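4. Grain figure, sheen and the reading of edges

4.1 Material considered

The preceding section dealt with painted and patterned surfaces, where the coding of contrast is fairly simple. Pale wood is harder. Its color range is narrow, its pattern is continuous but irregular, and under daylight the finish often contributes as much to the appearance of the surface as the wood itself. We treat it separately for these reasons, and the scheme used at Viscombe for patterned tile is not carried over.

The full set contains 464 views of horizontal surfaces in furnished rooms. Of these, 400 were kept for the comparison of grain and sheen; the remainder were set aside before coding, mostly on grounds of strong artificial light or a surface covered too completely to be rated. Views were coded by Eun-ji Gil and Kyu-ri Hong, working separately and without access to each other's sheets. Disagreements were left in the record and are discussed in 4.4. The coders rated only the surface and whatever rested directly against it.

No attempt was made to identify species or construction. A solid board, a veneer and a printed layer may be indistinguishable at the distances involved, and the terms "wood" and "wooden" are used throughout in the loose sense of having the appearance of wood. The same applies to finish, which was coded only by how it handled light.

4.2 Coding of figure

Figure was coded on two axes. The first is direction, meaning the general run of the lines across the surface, taken at a coarse level and without regard to local bends. The second is disturbance, meaning places where the lines leave that general run and form an arch, a loop or a tight cluster. The Elley scheme, from which our sheet was adapted, records only direction. We found this too weak for pale wood. Two views of similar surfaces can share a general direction and still look quite different if one of them has a broad arch near the middle, and when asked to point to the "center" of such a surface, coders tended to go to the arch.

Disturbances were rated for prominence (weak, moderate, strong) and for tone relative to the wood near them. Darker disturbances were by far the more noticeable. Pale ones were regularly missed on the first pass, particularly where they ran into an area of sheen.

The sheet also carries a field for visible joints. A joint is useful to the coder in two ways: it fixes the direction of the boards independently of the grain, and it gives a straight line against which a nearby edge can be judged. Where no joint can be made out, the coder has only the grain to work from, and grain is a poor ruler.

4.3 Sheen and loss of grain

Sheen was coded as absent, partial or washed out. The last category was used when the lines within the bright area could no longer be followed with confidence from one side of it to the other. It does not require that the lines vanish completely. In most of the washed-out cases some trace of grain remained, but it was blurred or so pale that the coder could not say which line on the far side continued which line on the near side.

Figure 2 gives a pair of views from one room. Both show a pale blond surface with curving grain, darker bands in the figure near the middle or upper middle, and a bright area in which the grain fades. A light-colored object occupies the upper left in both, and the boundary between object and wood runs as a straight diagonal. 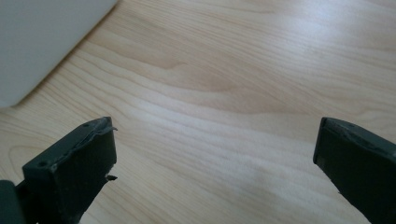
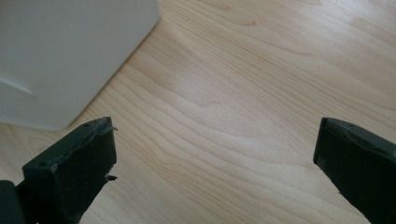 Figure 2. Pale wood with curved grain and an area washed out by light. In both views a faint, soft shadow lies along the lower edge of the light-colored object at upper left.

The pair was rated washed out by both coders. In the first view the bright patch sits at the center and center-right, and the grain is nearly white inside it, while the elongated arch across the upper middle can still be traced. The second view has a brighter band through the middle and upper right, with the lower part of the wood more shaded. It was also entered as having no clear joint, so direction was taken from the grain alone.

A note on terms. We write "washed out" for the appearance and keep "glossy" for the finish, and the two are not interchangeable. A glossy surface facing away from the window may show its grain perfectly well. A duller one seen at a low angle may lose it. Early versions of the sheet had a single field for both, and the entries from that stage were coded again from the start.

4.4 Edges of light objects on pale wood

The main practical question in this part of the work was how well the lower edge of a light object can be located when it lies on, or meets, a light surface. Three cues were recorded: difference in color, the contact shadow, and the interruption of the grain.

Color difference was expected to be the weakest of these and was. It was still seldom absent. White and light grey read as cool next to honey or beige wood, even where the two are close in lightness, and coders named this cue more often than the Seo guidelines would lead one to expect. The contact shadow was named in most cases where daylight was soft, including the pair in Figure 2, though a soft shadow blurs the position of the edge at the same time as it announces it. Interruption of the grain was the most precise cue when it was available. Lines that stop along a straight boundary place that boundary well - better than the shadow does - but this holds only where the grain is dark enough to follow right up to the object.

Most disagreements between the coders concerned this last point. Gil accepted interruption as a cue whenever any lines could be seen near the edge. Hong accepted it only if they could be seen to reach it. The Ellton manual supports the stricter reading, and the tables that follow use it. The looser ratings have been kept in a separate column so that they can be compared.

One further case needs mention. When a strong disturbance in the grain lies close to an object, its darker bands may run nearly parallel to the object's edge over a short distance. Coders then sometimes drew the edge along a band. The error was small in each case and was corrected on the second pass, but it appeared only with curved figure and never with straight grain. It is taken up again in the discussion of patterned tile, where a similar confusion arises between grout lines and the feet of furniture.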